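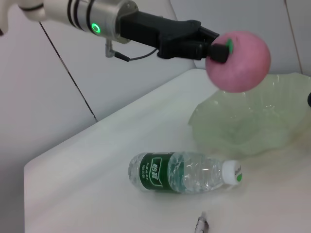
Arm at the sorting table, pink ball held over the green bowl.

To: Werno floor list
Subject: Re: arm on the sorting table

Charoen Rungrueang wrote:
> Are the 13 of us on sorting keeping our hours once
> the arm takes the small items? And who resets it
> when it stops?

Hours stay as they are until the end of June. After that, 4 people move to packing at Saithong on the same pay grade -- names to be agreed with each person first.

Resets go to whoever is on the table. Dronel will train everyone on the early shift, and the training is paid. Please don't reach in while the arm is holding something. Use the stop button, then wait.

Last month the table handled 1,546 items by hand and 493 with the arm. The targets for hand sorting have not gone up and I have asked for that in writing.

Charoen, you also asked about breaks. Same times as now. The arm can stand idle while you have your tea.

Send me anything I have missed before the 2 pm meeting.

Vultetti site office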